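The Long Straight One

I'd been at Elholm for three weeks before anyone let me near the Flurkimden, and even then it was only to write down numbers. That was July. By the end of August I was running the trials on my own, mostly because everyone else had gone on holiday, and I'd started talking to it. Just little things. Morning. Mind your elbow. Oh come on, you had that!

The method was Pillay's, or rather it came out of the Pillay lab years ago and we'd all been calling it a Pillay run ever since. You give the arm something awkward to hold and you don't tell it where the middle is. It lifts, it feels how the weight pulls on the fingers, it puts the thing down, it shifts its grip and has another go. Twenty seconds a lift, if that. Then you do it again until you want to lie on the floor. The plan said 600 lifts, 300 with the wrist weighing things up for itself and 300 with that part switched off, and my boss wanted the lot before the Prornow people came over to see whether we were worth another year's money.

I should say I wasn't a scientist. I'd done two years in a flower shop and one of a degree, and I think I got the job because I asked what happened when it dropped things. (They liked that. I only wanted to know who swept up.)

So the second half of the plan went fine and the first half went fine, and then I looked at lift 467 and it all went a bit funny. Up to there the arm had been shuffling along each stem like you'd expect, hunting for the balance. After that it stopped hunting. It went to the very end every time and held on, straight up, and the scores got better. I ran it 22 more times with the same settings to be sure. Same again. I rang my boss, who was on a beach and not pleased, and she said check the cable, so I checked the cable.
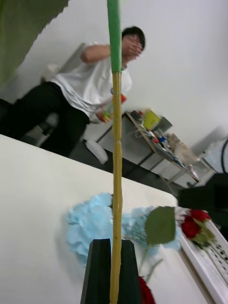

Weight is only trouble if it's off to one side, and that was the bit I'd missed for days. I'd been thinking about it like a person carrying a plank, hands in the middle, and the arm had found that if you stand the thing upright you can hold it anywhere you like. The long stick showed it best, the yellow one with the green top, gripped right down at the bottom and going up past everything, with the roses left lying about on the table and the rack. At the shop I'd carried tall stems just like that a thousand times, low down and upright so they didn't swing into people, and I'd never once thought of it as a result.

I typed it all up on 2 September 2019, one page and a graph, and I put "holds it like a florist" in the notes column because I couldn't think what else to call it. My boss came back the next day with a peeling nose and read it standing up. She read the notes column twice.

"Which end did it go for?" she said.

"The bottom," I said. "Always the bottom."

She sat down then and asked me to get the stick out again.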